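Vendre sur les marchés quand on débute : mes notes après une première saison

J'ai commencé les marchés en février, avec une table pliante, un parasol d'occasion et des couronnes de fleurs artificielles que je montais le soir dans la cuisine. Je ne connaissais ni les usages ni les tarifs. On m'écrit assez souvent pour me demander comment on s'y prend, alors je mets ici ce que j'ai noté au fil des mois. C'est mon expérience dans mon coin, avec des placiers plutôt arrangeants, et les règles changent d'une commune à l'autre.

Les papiers

Il faut une activité déclarée et la carte de commerçant ambulant si l'on vend en dehors de sa commune. La mienne est arrivée assez vite. Certains organisateurs demandent aussi une attestation d'assurance responsabilité civile professionnelle, d'autres ne la regardent jamais. J'ai tout dans une pochette plastique qui reste dans la voiture, avec des photocopies. On me l'a réclamée deux fois dans la saison, dont une fois à six heures et demie du matin sous la pluie, et j'étais contente de ne pas avoir à chercher.

Pour les marchés hebdomadaires, on peut souvent se présenter comme passager : on attend que les abonnés soient installés et le placier distribue les emplacements restants. Il arrive qu'il n'en reste pas. Je suis rentrée trois fois sans avoir déballé.

L'emplacement

J'ai d'abord cru que le meilleur endroit était l'entrée du marché. Les gens y passent vite, ils cherchent leur liste, ils ont les mains prises par le chien ou la poussette. J'ai mieux vendu au milieu, près du fromager, là où il y a une file d'attente. Une personne qui attend son tour regarde autour d'elle.

Le soleil compte aussi. Les fleurs en tissu se décolorent, surtout les roses et les mauves, et une matinée entière de juillet finit par se voir sur les pièces qu'on ressort à chaque fois. Je demande maintenant le côté pair de la rue, à l'ombre jusqu'à onze heures.

Les prix

J'avais tout étiqueté trop bas. Une petite composition me prenait presque une heure et je la vendais moins cher que les fournitures additionnées au temps passé. J'ai refait mes calculs au printemps et j'ai gardé trois prix : 20 euros pour les petites pièces, 30 pour les moyennes, 70 pour les couronnes de porte. Les prix ronds évitent de courir après la monnaie. J'ai perdu quelques clientes qui venaient pour les petits bouquets bon marché, et j'ai gagné un peu d'argent pour la première fois.

Sur la saison, une fois retirés les droits de place, l'essence et les fournitures, il m'est resté 1 417 euros. Je donne le chiffre parce que je l'aurais voulu avant de commencer. Ce n'est pas un salaire. J'ai un mi-temps à côté et je n'ai pas l'intention de le quitter.

Je ne négocie pas avant midi. Après, si quelqu'un prend deux pièces, je fais un geste — toujours le même, cinq euros de moins, pour ne pas avoir à réfléchir.

Les fleurs et les couleurs

Le bleu pâle part le premier. Les hortensias surtout, parce qu'ils remplissent bien et qu'ils vont avec à peu près n'importe quel intérieur. Le rouge se vend à l'unité, rarement en composition, sauf autour de la Saint-Valentin. J'achète les tiges en gros chez Lornirum, qui livre correctement mais emballe trop serré : il faut compter une soirée pour redresser les pétales, à la main ou à la vapeur. J'ai essayé Farken pour les feuillages, la teinte changeait d'un carton à l'autre et j'ai arrêté.

Je trie par couleur et chaque couleur a son panier ajouré. Avant, je rangeais par type de fleur et je passais mon temps à fouiller au moment du montage. Pour transporter, c'est pareil, le panier va directement du coffre à la table.
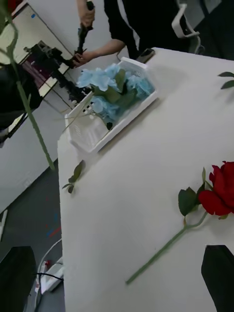
Hortensias bleus et rose rouge, l'association que je garde pour l'automne. 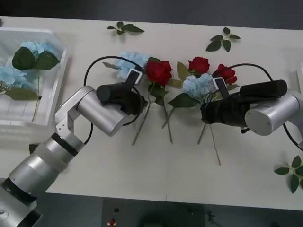 Le matériel

La table pliante de départ a tenu quatre mois. Une charnière a lâché pendant un déballage et j'ai passé la matinée avec une caisse calée dessous. La suivante est plus lourde et je ne la porte pas seule avec plaisir, mais elle ne bouge pas. Pour le parasol, il faut des poids, de vrais poids. Les bouteilles d'eau accrochées aux baleines ne servent à rien dès que le vent se lève.

Ce que j'emporte à chaque fois :

Une nappe qui descend jusqu'au sol, pour cacher les cartons dessous.
Des pinces, beaucoup de pinces.
Un fond de caisse en pièces et en billets de cinq et de dix.
Le terminal de paiement et sa batterie de secours. Plus de la moitié des ventes se font par carte.
Du papier kraft et de la ficelle.
Un thermos, une polaire même en juin, des gants.

J'ai arrêté d'emporter la totalité du stock. Une table trop chargée se regarde mal, et les gens n'osent pas toucher de peur de faire tomber quelque chose. Je mets une dizaine de pièces et je complète à mesure.

Parler aux clients

Je n'étais pas à l'aise avec ça et je ne le suis toujours pas complètement. Je dis bonjour et je laisse regarder. Si la personne prend une pièce en main, je donne le prix et je précise que c'est du tissu, ce qui répond à la question que presque tout le monde pose. Rester assise derrière la table avec son téléphone fait fuir, je l'ai vérifié un jour de grande fatigue. Le plus simple est de travailler debout sur une couronne. On s'arrête pour voir le montage et la conversation vient toute seule.

Les remarques désagréables existent. On m'a dit que c'était moche, que ça prenait la poussière, que les vraies fleurs valaient mieux. Je réponds que les vraies sont très belles aussi et que le fleuriste est deux rangs plus loin.

La suite

L'hiver, je ne fais que les marchés de Noël couverts, deux ou trois selon les réponses. Les dossiers se déposent très tôt, souvent avant l'été, et j'en ai manqué un cette année pour une date mal notée. Pour la saison prochaine, je vais laisser tomber le marché le plus éloigné : une heure et quart de route pour des matinées moyennes, je n'y gagne rien. À la place, j'ai demandé un emplacement d'abonnée au marché d'ici. J'attends la réponse du placier.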